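Forum > Shopfitting & Display > Wall bays and gondolas
Tags: shelving, drinks, wall-mounted, blocking, load

**Colour-blocked drinks bay on a white wall: shelf order and end panels**

**brarkano_fit**

I am drawing up a small drinks bay for a staff shop in Brescombe and would like opinions on shelf order before I commit to the setting heights. The wall is plasterboard on steel stud, painted white, and the client wants their name across it in large lettering above the bay. Stock will be mostly PET bottles in 500 ml, with a smaller line of jars and little bottles.

The reference the client keeps sending back to me is a white metal unit against a white wall, one colour of product per tier. They like it because the stock supplies all the colour and the fixture disappears.
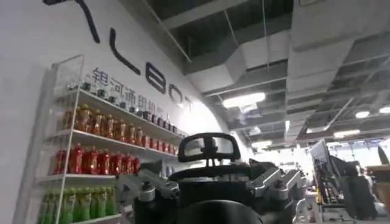 Client's reference: small bottles and jars on top, then amber, red and green going down.

My concerns are as follows. The smallest packs are on the top shelf, where the shorter customers will struggle to read them. The heaviest facings are in the middle. And the end panel is clear acrylic, which I have always found scratches within months at trolley height.

The unit I have priced is from the Caldeira range, 40 cm deep. Uprights are slotted. I have not yet decided between a solid back and a mesh back.

**tallis_m**

Small on top is normal. You lose less height to the top tier, so the remaining ones can be set for bottles with enough clearance to tip them out. If you put the jars at the bottom you end up with a gap above them that looks like a stock-out, or you reset the bottom shelf and waste the space higher up.

On the acrylic: what gauge? 2 mm will bow. Go up to something stiffer and fix it at the front edge as well as the rear, and it will behave. Scratching depends on how it is cleaned. Dry paper towel ruins it. Damp microfibre does not.

**Ilholm_Stores**

I disagree with the first point. Reach is one thing and legibility is another. Jars with small labels should be between waist and eye level. Bottled tea is recognised by its colour from across a room, so it can go anywhere, including the bottom. The reference gives one of the best tiers to the product that needs it least.

We ran a bay in the stores shop in that order for a summer and moved it round in July. Jars went to the second shelf and the amber line went below the red. The queries at the till about where the jars were stopped.

**tallis_m**

Was anything else changed at the same time? Pricing, lighting, signage?

**Ilholm_Stores**

New shelf-edge strips went in during the same week. I accept that is not a clean comparison.

**brarkano_fit**

Thank you both. The jars are the higher-margin line so I take the point about legibility. I can set the second tier lower if the jars go there, and that would bring the top tier down with it. Does anyone have a view on the back panel? The client's other reference shows the mesh more clearly.

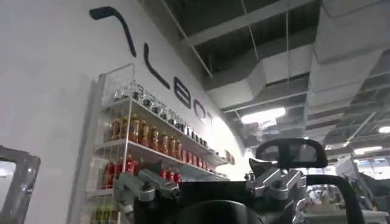 Second reference: grid back, lettering running above the rack.

**m_aguirre**

Mesh, provided the wall behind it is decent. I specify it where the wall carries graphics, because a solid back puts a hard rectangle under the lettering and the two never line up. With a grid you still see paint through it when stock runs down.

Against that, mesh collects dust at every weld. It needs a brush, and somebody has to be told that it is their job. It also allows jars to be pushed back until the lid catches in the grid. A 20-minute wipe-down becomes a good deal longer.

One thing I would change from the reference is the pair of little light-coloured boxes towards the far end of the amber shelf. If the whole argument for the bay is one colour per tier, loose boxes undo it. Give them their own position or leave them out.

Montserrat Aguirre

**kerbside**

They are two boxes on a shelf of drinks. No customer has ever walked out over that.

**m_aguirre**

Agreed, no customer has. The person restocking will, however, treat the position as general overflow once there is something odd in it. I have seen a bay go from tidy to mixed by that route more than once. A divider costs very little.

**kerbside**

A divider also fixes the facing width, so when the tea sells through and the boxes do not, you are left with a hole you cannot fill. I would sooner have the overflow.

**pell_and_pell**

Going back to the structure. Plasterboard on stud will not take this on board fixings alone. Rough sum: a 500 ml bottle weighs a little over half a kilo filled. Fill a shelf 40 cm deep and you are into serious weight before you count the steel. Is the unit hung or does it stand on the floor?

**brarkano_fit**

Floor standing on adjustable feet, restrained to the wall at the top. Maker's rating is 105 kg per shelf evenly distributed. I was going to restrain it into the studs with a timber batten between.

**pell_and_pell**

That is fine, then. The restraint is only resisting overturning and the feet take the load. Check the floor finish. Vinyl on a soft underlay will let the front feet sink and the whole bay will lean towards the customer. Use spreader plates.

Also check that the studs are where the drawing says. On the last job I did in Brescombe they were not, and the batten had to be lengthened on site.

**tallis_m**

Seconded on spreader plates. And level it empty, load it, then level it again.

**Ilholm_Stores**

On lettering: decide its height after the bay is installed. Both references have the lettering above the rack, and it looks right, but it relies on the top of the jars staying below the bottom of the letters from where people stand. If the lettering goes on first and the top tier then gets raised one slot, you will have lids across the text. In the first reference the smaller line of characters already goes behind the stock from that angle.

**kerbside**

Black letters on white will also show every smear near the top shelf. Ask for a washable finish.

**brarkano_fit**

Noted. I had the sign contractor booked ahead of the fixture, so I will swap them.

Current position:
- mesh back, white, floor standing, spreader plates under all feet
- top tier: green line, lightest facing density
- second tier: jars and small bottles
- third tier: amber
- bottom tier: red
- no loose boxes, no divider for now

**tallis_m**

Green on top puts full-height bottles on the highest shelf. You have now raised the overall height, which is what the small packs on top were avoiding. Swap green with red if you like, it makes no difference, but one of the bottle lines has ended up above eye level either way.

**Ilholm_Stores**

Run the top tier one facing deep with a stop behind it. Reduces the weight up there as well.

**m_aguirre**

Or drop to three tiers of bottles and put the jars in a separate narrow bay at the end, where the acrylic panel would have been. That removes the argument about the end panel too.

**brarkano_fit**

There is a fire hose reel at that end, so the narrow bay is not possible. I will mock up the one-deep top tier with empties and measure the reach. The Caldeira rep says a shelf stop exists for that depth but could not give me a part number. If anyone has one to hand, please post it.

**pell_and_pell**

It is in the back of the old catalogue under accessories. I will look when I am next in the office.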